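Dirnex table chores: read this before you download

Hi! I'm Obaidul Howlader, and I look after this set of recordings. It holds 166 short episodes of a two-armed robot doing the kind of small tabletop work most of us do without thinking: picking up a bottle, moving a cup, putting little things into other things. I put it together with Abundio Olvera, who built most of the arms' finger parts and rebuilt them more times than he'd like me to mention.

The question behind it is one my relatives keep asking me at dinner. Can a robot clear the table yet? My answer is long and it's in here.

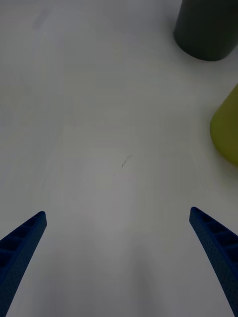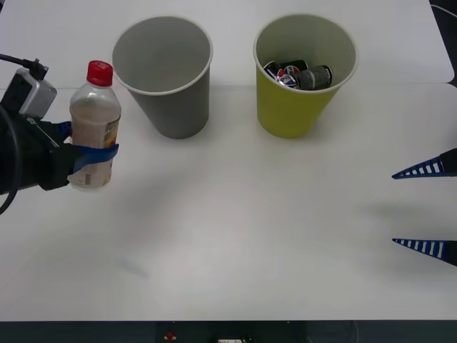

Top: the view from one gripper, fingers open. Bottom: the fixed view of the table, with a red-capped bottle in the left gripper and the two paper cups at the back.

What you get

Each episode is one attempt at one chore, recorded from the fixed camera and from the gripper cameras, along with the joint positions of both arms, the finger openings and a one-line instruction in plain English. The instructions were typed by whoever was running the arms at the time, so you'll find "put the can in the green cup" in one episode and "can into greenish cup pls" in the next. I thought about cleaning these up and decided against it. People don't talk to their kitchens in a fixed format, and if your model falls over on a "pls" I think you want to know that early.

The chores come in four kinds: pick up and put down, put a small thing in a cup, hand something from one arm to the other, and pour. Pouring is the smallest group by far, with 14 episodes. It was also the group that made us go out and buy more paper towels.

All of it was driven by a person. There is no policy running anywhere in the recordings – if an arm does something clever, that's Abundio, and if it does something silly, that's usually me.

So can they do chores?

A bit! I'll tell you what we got when we trained on this set and let the arms work by themselves, and you can decide how excited to be.

We ran 50 trials of the plain pick up and put down chore with a bottle the model had seen in training, in places on the table it had mostly seen too. That went well enough that we started showing it to visitors from the Usholm office. Then we swapped in a different bottle, a squat one with a wide neck, and the good feeling went away fast. The fingers came in at the height they'd learned and closed on the part that tapers, and you can guess the rest. A four-year-old handles a new bottle without any training at all, and I kept thinking about that while I was picking ours up off the floor.

Cups are a different kind of trouble. A paper cup weighs next to nothing, so if a finger brushes the side on the way in, the cup slides off and the arm carries on to the place where it used to be. With something heavy inside it stays put better. The model doesn't know which kind of cup it's dealing with until it has already touched it, and by then it's a bit late.

Handing things over between the arms is where I changed my mind the most. I expected it to be hopeless, and it's merely slow. One arm holds still, the other creeps up, and there's a long pause in the middle where both of them are holding on and neither wants to let go (we have all met people like this in doorways). It gets there more often than I would have bet. I'd call that chore half solved for things that are easy to grip, and wide open for anything floppy.

Pouring, no. Please don't build a product on our pouring episodes. There are too few of them and we weren't good at it ourselves.

Where it falls short

One table, one room. Everything was recorded at our bench in the Gollen building, under the same ceiling lights, on the same white surface. A model trained only on this will have never met a tablecloth, a dark counter, or a sunny window. White on its own is already a nasty background when you're looking for anything pale, and I wish we'd done a second round on something busier.

The table has marks on it. We wiped it now and then, but faint smudges and tiny scratches come and go between sessions, and they aren't labeled. If you're training something to spot crumbs or spills, don't treat the tabletop as clean.

Things leave the view a lot. From a gripper camera, a cup at the side may show up as a colored lump with no top, and you can't tell from that one view whether there's anything in it. Use the fixed camera together with the gripper views unless you're studying exactly that problem.

Blue fingers show up in nearly all the gripper footage. An early model of ours got very attached to that color and did much worse when Abundio fitted a set in another one. Those episodes are not in this release.

The failures are kept in. We marked 58 episodes as failed, meaning the thing on the instruction line was not done when the recording stopped. Some of them are near misses and some are plain bad driving. I'd train without them first, then try adding them back. In our hands they helped with cups and did nothing for bottles, and I don't have a good story for why.

Loading it

Unpack the archive and you'll get one folder per episode. Inside each there's a video per camera, a table of arm readings and a small text file with the instruction and the result. Readings and video share a clock. In a few of the handover episodes the right arm's readings start a moment after the left arm's, so line them up by time and don't trust the row number. I lost an evening to that one.

The Daza loader reads the folders as they are. If you use your own, check that the left and right arms haven't been swapped: left means left as seen from the fixed camera.

What I'd love help with

If you have two arms and a free table, record the same chores on yours and tell me how our model does there. I'd take a dozen sloppy episodes from somebody's real kitchen over another hundred of our tidy ones. Mixed dishes would be great. So would anything with a lid that needs twisting, which we kept putting off.

Reports of bad labels are welcome too. Send the episode folder name and a sentence on what's wrong, and I'll fix it in the next release, which I'm hoping to get out in December.

Use and credit

Free for research and teaching. If you use it in a paper or a class, please name Dirnex table chores and the two of us. For anything commercial, write to me first – I'm friendly, I just like to know where it ends up.

First release: July 24, 2021.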